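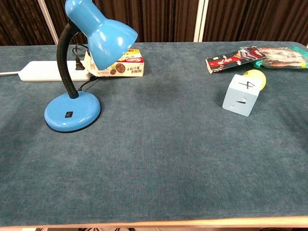

*Station 2 with the desk lamp on the left, test objects on the right, and the front of the cloth left clear.*

# Resetting a Tabletop Pick Station

Maintained by Pramila Pathak. Last revised 12 October 2025.

This procedure covers the Girnard arm on the Tondov tabletop stations. Run it after a cloth change, after a lamp change, or when the pick log shows repeated misses on the same object. It does not cover gripper pad replacement.

## Before you start

- Stop the Lindo controller from the operator panel and wait for the brakes to engage.
- Press the emergency stop and leave it pressed until step 4.
- Have ready a lint roller, a steel ruler, and the 50 mm calibration block.

## 1. Cloth

Pull the cloth toward the front edge of the table and clip it underneath. Leave a strip of bare wood showing along the front; the ruler is set against that edge in step 3. Roll the surface in one direction only. Pile brushed both ways gives light and dark patches, which the depth filter tolerates, but the color mask may not.

Soft creases are acceptable. A fold that stands up on its own is not — flatten it or change the cloth.

## 2. Lamp

Stand the lamp base at the left of the cloth with the rocker switch facing front. Bend the gooseneck up and to the right, then tilt the shade down toward the work area. Route the cord behind the base to the power strip at the back of the table. No cable may cross the pick area.

Set the exposure with the lamp on. The target for mean brightness is 700 on the Yusof meter page. If the reading is high, raise the shade before changing any camera setting.

## 3. Objects

Use the standard mix: one foam cube, one ball, one box, and flexible packages. Place the packages toward the back right. The cube goes in front of them with its X face up, and the ball goes directly behind the cube. The partial overlap is deliberate and tests whether the segmenter separates the two.

Measure from the front edge of the table to the near face of the cube and enter the value under `cube_offset`.

Glossy wrappers fail more often than the box. Turn them a few degrees if the lamp produces a hard highlight on the film.

## 4. Homing and test

1. Release the emergency stop and restart the controller.
2. Home the arm at low speed.
3. Touch off on the calibration block, then remove it.
4. Run `pick_check` for 19 cycles.

Two misses or fewer is a pass. With three or more, repeat step 2 and run the check again. If it still fails, inspect the wrist cable before adjusting the grip force.

## Service interval

Grease the wrist joint every 2,000 cycles and reset the counter on the maintenance page. The counter does not reset on a controller restart.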